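The gates at Rirside opened at noon and we were through them four minutes later, which was a personal best! My sister had the blanket, I had the cooler, and our cousin had the schedule, which he'd folded so many times that the whole two o'clock hour had worn away into a white crease.

"So who's on at two?" I asked.

"It's a mystery," he said, and he looked so happy about it that I let it go.

We'd been coming for years, ever since the festival was one stage and a guy selling corn out of a truck. Now there were three stages and a whole street of food, and the creek had a proper footbridge over it, but the corn truck was still there, and still had the longest line. I got in it right away. You have to. I've tried waiting until I was hungry and I ended up eating a granola bar in the dark.

The two o'clock act was a fiddle and tuba duo called Corrigan, and oh, they were good. They played like they were chasing each other down a flight of stairs. The tuba player had a sunburn already and kept tipping her head back into the one stripe of shade on the stage, never missing a note, and a toddler in front of us danced until she simply sat down and fell asleep with her shoes in her hands. My sister bought the record before the set was even over. She doesn't own a record player. She bought two, in fact, because she figured I'd want one, and I did.

What we'd really come for was Natgate. They'd broken up when I was in high school, and I'd worn out their one tape on the bus, the side with the slow songs first and then the other side too. When their name showed up on the poster in small print near the bottom, I called my sister at work and just yelled. She yelled back. She was in a meeting! 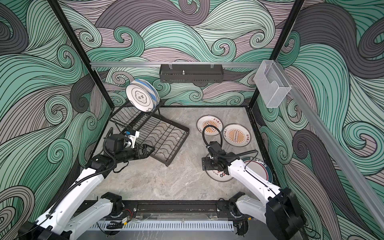 Our cousin wanted to know whether a band could even count as the same band with only the drummer left from the old days. He'd been saving that one up, I think, because he said it with his mouth full and didn't wait to swallow.

"There's the singer too," I said.

"The singer's new."

"The singer's the old singer's daughter."

He thought that over for a whole ear of corn. Up the hill somebody was testing a microphone, saying "hey" in different moods, and the people on the next blanket had started saying "hey" back.

"Okay," he said. "That counts."

The sky went a funny color at supper time. We all pretended not to see it. Then the wind came up the creek and took a tent from the pottery row, very gently, like it was being borrowed, and the rain came down behind it. Everybody ran for the Sarano barn, where they usually do the kids' singalongs, and we stood in there packed shoulder to shoulder, steaming, holding our shoes. I had the records up under my shirt. Someone passed around a bag of kettle corn and it came back to me empty, which seemed fair.

Natgate's slot came and went. I could see the main stage from the barn door, all tarps, and I was trying to be a good sport about it.

Then a snare drum started up behind me.

They'd come in the back way, no amps, no lights, and climbed onto the hay wagon. The drummer was gray now and grinning like crazy. The daughter took a breath and sang the first song off side one — my side, the slow side — and I swear her voice went right up into the rafters and sat there. It was quieter than the tape. You could hear the rain in all the gaps. My sister grabbed my arm so hard that she left four little marks.

They did 20 minutes, then asked if we minded if they kept going. We did not mind! Our cousin sang every word, loudly, half of them wrong, with the soggy schedule stuck to his wrist.

We found our blanket by flashlight, way down by the footbridge, and wrung it out between us.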